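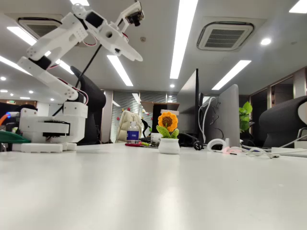

Hanan Rawashdeh
Writer, young readers' pages

Reading time: 4 minutes

A visit to the robot arm at Enano

Robots come in many shapes. Some have wheels, some have legs, and some are just an arm. The arm at Enano stands on an ordinary office desk, with a crocheted sunflower in a pot, a bottle and a couple of monitors for company. Enano is a small workshop in Trorkberg, and on its open day children were invited in to see the arm and ask questions about it.

What is it made of?

The white parts were made on a 3D printer. A 3D printer melts plastic and lays it down in very thin layers, one on top of another, until it has built a solid shape. The parts are then joined together with brackets and bolts.

"If a piece snaps, we print another one," said Yoga Subramaniam, who built the arm with Majdi Haddadin. The longest part takes nearly 4 hours to print.

How does it move?

Your own arm bends at the shoulder, the elbow and the wrist. Muscles pull on your bones to make this happen. A robot arm has motors instead of muscles. The motors in this one are called servos. A servo is a motor that can turn to an exact position and stay there.

The thin red and white wires along the arm go to the servos. They hang in loops near the joints so that they have room to stretch when the arm bends. A wire pulled too tight could come out of its socket, and then that joint would stop working.

How does it hold things?

At the end of the arm is a gripper, which does the job of a hand. It has no fingers like yours. It has jaws, and the one that sticks out is flat and gets narrower towards the tip. To pick something up, the gripper opens, moves into place and closes.

Closing by the right amount is difficult. You can pick up a paper cup without thinking about it, because your skin feels how hard you are pressing. This gripper has no skin. If it closes too much, it squashes the cup. If it closes too little, the cup falls.

Can it see?

There is a small camera above the gripper. It has a black lens and it moves wherever the gripper moves. The camera sends pictures to a computer, and a program looks for the thing the arm has been asked to find.

The program had to learn what things look like. Majdi gave it 429 photographs to practise with. Even so, it makes mistakes. During the first demonstration it was asked for a red pen and went to a red pencil case that one of the visitors had put down. Majdi moved the pencil case and started again.

Questions from the visitors

Does it know what it is doing?
No. It follows a program. It does not know what a pen is for.

Is it strong?
Not very. Yoga said that a full lunch box would be too heavy for it. Robot arms in car factories can lift much more, but they are far bigger.

Could it hurt you?
It could pinch a finger. Visitors stood behind a line of tape while it was moving, and Yoga kept one hand near the off switch.

Does it get tired?
No, but the servos get warm if they work for a long time. Then it has to be switched off for a rest.

Jihad Semaan, who is nine, asked whether it could do his homework. Yoga said it could hold the pencil.

Try it yourself

You need 2 people, a scarf and a plastic cup. One person is the robot and wears the scarf as a blindfold. The other is the program. The program gives short orders, such as "left", "down", "open" and "close", until the robot has picked up the cup. The robot may only do exactly what it is told. Then swap places.

The next open day at Enano is in December. Children need to bring an adult.

Related
How a lock lifts a boat at Fluvport
What is inside a 3D printer?
Why do magnets stick?
Lama Semaan answers your questions about batteries

Contact us | © Giraldo Young Readers | Back to top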